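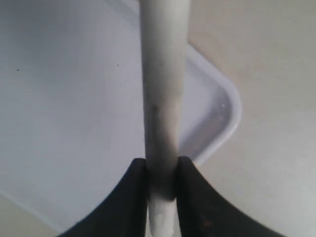

# Location sound on a no-money short: boom, lavs or both?

**plandesura_pete**

Hello all. Long-time reader, first proper thread, so be kind (or don't, I've read the colour grading section and I know what you're like).

I'm recording sound on a short called *Comard* in August. It's a two-hander, a brother and sister clearing out their late dad's boatyard, and nearly all of it is talking. The director is Vasiliki Karamanlidis, who a few of you will know from the Butness open screenings, and she writes lovely mumbly dialogue that drives me up the wall. People trail off. They turn round and say the important bit to a cupboard.

We've got 3 shooting days and a sound budget of 600 quid, which has to cover hire, batteries, tape, everything. I own a decent little recorder and a pair of headphones I'd rescue from a fire. That's it. So:

- do I hire one really good boom mic and find somebody to swing it?
- do I hire two radio mics and sit there like a lemon watching the levels?
- or do I do both, but cheaper?

The boatyard is on the water and there's a road behind it. I went on Sunday for a listen and it was better than I'd feared, but there was a halyard dinging against a mast the entire time I was there.

---

**gaffer_tapeworm**

Boom. Always boom. Get a good one, get it close, get somebody with shoulders to hold it.

Radio mics on a budget sound like somebody talking inside a coat, mainly on account of them being inside a coat.

---

**mildredhums**

I'm going to disagree with tapeworm straight away, sorry tapeworm!

If she likes wide shots (and from what I've seen of Vasiliki's stuff she REALLY likes wide shots) then your boom is going to be up in the clouds half the day. I did a thing in a church hall where the director promised me "mostly close-ups" and we ended up with one take, the full length of the hall, two people whispering at the far end. I had a boom. I may as well have had a fishing rod.

Both, I'd say. Even cheap lavs save you when the frame's wide, and then you use the boom for everything tight.

---

**gaffer_tapeworm**

Then you ask for a wild track. You grab the actors straight after the take, same spot, same mood, and they say the lines again with the mic under their noses. Costs nothing.

---

**mildredhums**

It costs ten minutes and the goodwill of a first AD, which on a three-day shoot is the most expensive thing there is.

Also wild lines with mumbly naturalistic actors NEVER fit. They're different every time. That's the whole point of them.

---

**oldreelhand**

I used to do this for a living and now do it for sandwiches, so take this as you find it.

Pete, before you hire anything, ask for the shot list. If there isn't one, ask for the storyboard, and if there isn't one of those take her for a coffee and get her to talk you through each scene with the salt and pepper pots. You can't choose microphones for a film you can't picture. I've turned up with the wrong kit more times than with broken kit.

Then go back to the boatyard at the times you'll be shooting. A Sunday tells you what Sunday sounds like. On a weekday there'll be lorries on that road, and somebody in the next yard will have an angle grinder.

And take a bit of rag for the halyard. Ask whoever owns the boat, obviously.

---

**plandesura_pete**

That's really useful, thank you. There is a shot list! It's on the back of a parish newsletter but it exists. I've had a look and mildred's right, scene 5 is one enormous wide with them walking down the slipway and it's the longest bit of dialogue in the film. Everything in the shed is pretty tight.

So it's looking like both. Who do people hire from these days? I've used Sarantis for lights, never sound.

---

**nina_on_the_wire**

Sarantis are fine for sound! The kit is older than what you'd get in the city but they look after it, and if you collect Friday and bring it back Monday they've only ever charged me for the one weekend. Ring them, don't use the form. I filled in the form once and I think it's still travelling.

On radio mics, practise hiding them BEFORE the day. Get the actors' actual costumes and have an evening of it. Brother and sister in a boatyard says waxed jackets and waterproofs to me, and they are the noisiest things a human can wear. I've put lavs under caps, in hair, inside collars, and on one occasion in a pipe (the actor's, a prop, he was very proud of it). Talk to costume now while they can still pick a nice soft jumper.

---

**gaffer_tapeworm**

Or, and hear me out, use a boom.

---

**brackish**

Coming at this from the other end as I mostly edit. Please please please record room tone. I don't care which mic you use. I cut a short last year with lovely dialogue, properly lovely, and not one second of the room with everybody shutting up. I had to build the background out of the gaps between breaths. It took me longer than the picture edit.

A minute in every location, everybody stays where they are, nobody rustles a crisp packet. By water I'd do two or three goes across the day as the tide will change it.

And say what each file is at the start of it! Out loud! "Shed, afternoon, door open." You think you'll remember.

---

**mildredhums**

Seconding all of brackish's post. I've got a folder with 70 files in it from a wedding scene, all with names the recorder made up, and I'm never opening it again.

---

**plandesura_pete**

Ha, right, noted. I'm writing "SAY WHAT IT IS" on the lid of the recorder bag.

Next question then. Who swings the boom? I can't do that and watch two radio mics as well, or can I? Vasiliki says her cousin's keen and tall. Never been on a set.

---

**oldreelhand**

Keen and tall is two thirds of it. The other bit is listening, and you'll find out about that in the first hour.

Give the cousin headphones. I can't stress this enough. People hand a beginner a pole and no headphones and then wonder why it's pointing at the actor's knees. If they can hear what you hear they'll correct themselves. Have them learn the scene as well, so the mic's already moving when the other one starts to speak.

Rest them between set-ups. Arms go quicker than you'd think, and then you start hearing hands creaking on the pole.

---

**gaffer_tapeworm**

Agree with every word of that. Gloves as well, thin cotton ones. And no rings.

---

**nina_on_the_wire**

Slightly different view on doing it alone: I have done it, mixer in a bag round my neck and the pole in my hands, and for two people in a shed it's perfectly doable. You set the lavs low and safe, leave them be, and concentrate on the boom. You just can't ride the levels. I wouldn't want to for three days though. I'd take the cousin.

---

**oldreelhand**

I wouldn't do it for three hours, Nina, but you've got better knees than me.

---

**brackish**

Has anyone mentioned wind yet? Slipway, by the sea, scene 5. Get the big furry cover and don't let anyone talk you down to the foam one. For the lavs, those little stick-on fluffy discs. I can do a fair bit about traffic in the edit and even a little about the halyard, but wind rumble over a word has eaten the word.

---

**mildredhums**

Yes! And if it's really blowing, try to persuade her to shoot them walking with their backs to it. You'd be surprised how often a director will flip a shot if you ask nicely the day before. Ask on the day and you're just the person with the headphones being difficult again.

---

**gaffer_tapeworm**

You ARE the person with the headphones being difficult. It's the job.

---

**plandesura_pete**

OK, so here's where I've got to. I rang Sarantis (Nina, you're right, much better on the phone, a very patient man talked me through it) and I can get a short shotgun, pole, furry cover and two radio mics for all three days and still have a bit left over for batteries and fluffy discs. The cousin's coming round on Thursday evening to practise holding a broom over my kitchen table. Costume have said yes to one jumper and no to the other, so the sister's in a waterproof whatever I do, and I'll be trying the collar idea.

Vasiliki read this thread, by the way. She says she does not write mumbly dialogue, she writes "people who don't want to be overheard", and could tapeworm please tell her where he'd put a boom on the slipway.

---

**gaffer_tapeworm**

Lying down in a dinghy, just out of shot, pole pointing up. I've done it. Bring a towel.

---

**nina_on_the_wire**

Do NOT put Sarantis's shotgun in a dinghy, they'll never let me weekend-hire again.

---

**oldreelhand**

Check the tide tables for scene 5 whichever way you go, Pete. And post a bit of the sound when you've got it, I'd like to hear the shed.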